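Skevov Adds Blankets and Sheets to Its Home Textile Line

June 2021 -- Skevov, a maker of household textiles, today announced that it will begin selling blankets and fitted sheets under the Retent name. The new line goes on sale this month through the company's online store and at the Kettle home goods shops.

The Retent line starts with six blankets and four sheets. The blankets are sold in twin, queen and king sizes. The sheets come in the same sizes, with a deep pocket at each corner for thicker mattresses.

"Customers have been asking us for bedding for a long time," said Morenike Bako, head of products at Skevov. "We sold towels and table linens for years, and people kept writing in to ask if we made anything for the bedroom. Now we do."

Colors in the first season are kept quiet. Most of the blankets have a light ground with stripes in blues and grays, and the sheets are offered in pale neutral shades that sit well under them. A plain version of each blanket will follow for buyers who do not want a stripe.
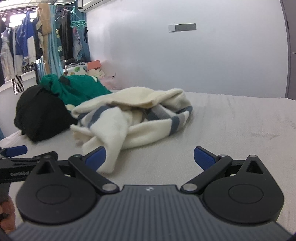
The company spent 13 months on the line before release. Much of that time went into the thickness of the blankets. Early samples were warm but hard to fold, and they took up too much room on a closet shelf. Later samples folded well but felt thin. The final weight falls between the two -- heavy enough for a cool night, and light enough for one person to lift off the bed and put away.

"We made beds over and over," said Olumide Tamuno, who led the design work. "We folded the blankets, we bunched them up, we left them in a heap at the foot of the bed and came back the next day. A blanket gets handled every morning, and we wanted to know what that was like."

Each blanket ships with a printed card that shows two ways to fold it, one for a shelf and one for the end of a bed. The cards were written by Ayane Tsuji of the Skevov customer service team. Care instructions are on a sewn label at one corner.

Packing and delivery will be handled by Erkix, which already ships the company's towels. Orders of two or more blankets will be sent in a single carton. Returns are accepted on unwashed items with the label still attached.

Kettle shops will have a made-up bed on the sales floor so that shoppers can handle the blankets before buying. Store staff can also place orders for sizes that are not kept in stock.

Press contact: Vasiliki Vasilakis, Skevov Communications

Recent releases
Skevov Names Femi Omoregie Head of Store Sales
Skevov and Erkix Extend Shipping Agreement
New Table Linens Arrive at Kettle Shops
Skevov Updates Care Guide for Bath Towels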